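4.2 Nebenschauplätze als Erzählräume zweiter Ordnung

Wer sich längere Zeit durch das Fan-Wiki zur Animationsserie Plukcombe liest, stößt früh auf eine Überraschung: Die lebendigsten Artikel gelten Orten, an denen kaum etwas geschieht. Der Fährschuppen von Cesterbridge ist in der gesamten Serie an drei Stellen zu sehen, meist im Hintergrund, und doch umfasst sein Eintrag fast 500 Wörter. Der Königspalast, in dem ganze Staffelfinale spielen, kommt mit deutlich weniger aus. Dieses Missverhältnis hat uns von Anfang an begeistert, und es zieht sich durch das gesamte Korpus.

Ausgewertet wurden 399 Ortsartikel. Davon beschreiben 98 Schauplätze, die nach unserer Definition (Abschnitt 3.1) als Nebenschauplätze gelten, also in keiner Folge den Haupthandlungsstrang tragen. Kodiert wurden Lagebeschreibung, Bewohnerschaft, Geschichte, Inventar und Verweise auf andere Artikel. Die Kategorie »Inventar« kam erst nach der Probekodierung hinzu, auf Vorschlag von Arnaldo Figueiredo, der auch die Zweitkodierung übernahm. Sie hat sich als die ergiebigste herausgestellt.

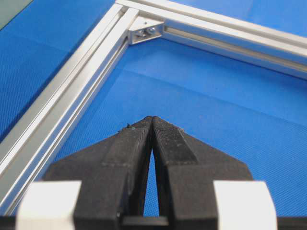
Abb. 2: Schwarze Greiffinger, die Spitzen nahezu aneinander.

Im Inventar zeigt sich nämlich, wie genau in der Community hingesehen wird. Der Artikel zur Werkstatt der Geschwister Miettinen verzeichnet einen Amboss mit abgeschlagener Ecke, eine Leiter ohne unterste Sprosse und eine Pendeluhr, die in jeder Folge dieselbe Uhrzeit anzeigt. Im Drehbuch der betreffenden Folge, das im Begleitband abgedruckt ist, kommt keiner dieser Gegenstände vor; sie gehen allein auf die Hintergrundgestaltung zurück. Die Schreibenden behandeln das gezeichnete Bild damit als vollwertige Quelle, gleichrangig mit dem gesprochenen Wort. Auf der Diskussionsseite wird über die Uhr sogar leidenschaftlich gestritten — steht sie still, oder wurde schlicht dieselbe Hintergrundfolie wiederverwendet? Beide Lesarten stehen bis heute nebeneinander im Artikel.

Bemerkenswert ist ferner der Umgang mit der Zeitform. Wie in vielen Wikis zu fiktionalen Welten gilt für die Handlung das Präteritum und für den Ort selbst das Präsens. Bei zerstörten Schauplätzen gerät diese Regel unter Druck. Der Turm von Hokow brennt am Ende der zweiten Staffel nieder, wird in der vierten aber in einer Rückblende bewohnt gezeigt. Seither beginnt der Eintrag mit »Der Turm war«, während der Abschnitt zur Lage unbeirrt im Präsens bleibt. Paisan spricht in diesem Zusammenhang treffend von »geografischer Beharrlichkeit«: Der Ort überdauert sein Gebäude. Rungnapa Paisan entwickelte den Begriff an Reiseführern zu Romanschauplätzen, er lässt sich aber erstaunlich gut auf unser Material übertragen.

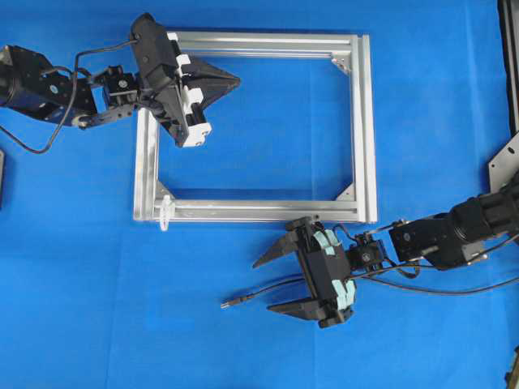
Abb. 3: Rahmen aus Aluminiumprofilen mit Eckwinkeln auf blauem Stoff, dazu zwei schwarze Roboterarme.

Für die Verweisstruktur ergibt sich ein ähnlich reizvolles Bild. Nebenschauplätze verlinken vor allem untereinander und auf Randfiguren, etwa die Fährfrau oder den Glasermeister von Cesterbridge. So entsteht unterhalb der Haupthandlung ein zweites Netz, in dem man sich bewegen kann, ohne je auf die Heldin der Serie zu treffen. Besonders dicht ist es rund um den Hafen. Dort führt ein Weg vom Fährschuppen über die Seilerei bis zu einem Brunnen, dessen Artikel aus zwei Sätzen besteht und trotzdem eine eigene Diskussionsseite besitzt.

Eine Einschränkung betrifft die Versionsgeschichte. Im Dezember wurden mehrere Artikel zusammengelegt, und die älteren Fassungen der Seilerei waren danach nicht mehr vollständig einsehbar. Wir haben in diesen Fällen die jeweils letzte zugängliche Version vor der Zusammenlegung kodiert. Wie sich die Artikel über die Staffeln hinweg verändern, behandelt Abschnitt 4.3.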